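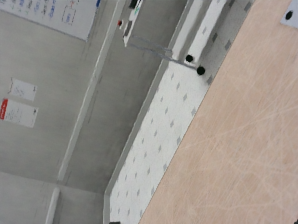

Slide 1: scratches on a pale surface.

Morning, all. I'm Davina, and I edit the Dindell parish newsletter, circulation 926, readership possibly lower. Pause for Grigore to laugh.

Start with the bins story. Three drafts, two apologies, one correction to the apology.

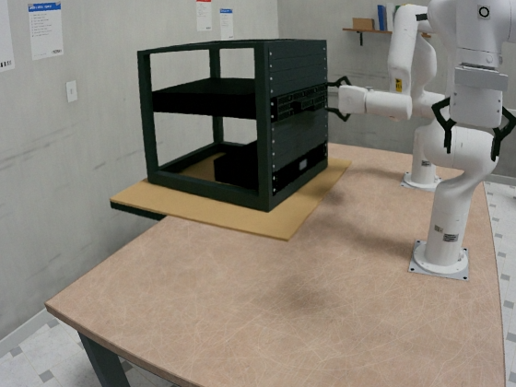 Then on to deadlines, which at Luston are treated as a sort of weather. Skip the Brunmont bit if we're running over.
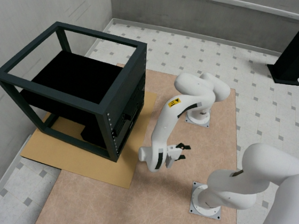
How long should a notice be?
Under 100 words, unless it's about parking.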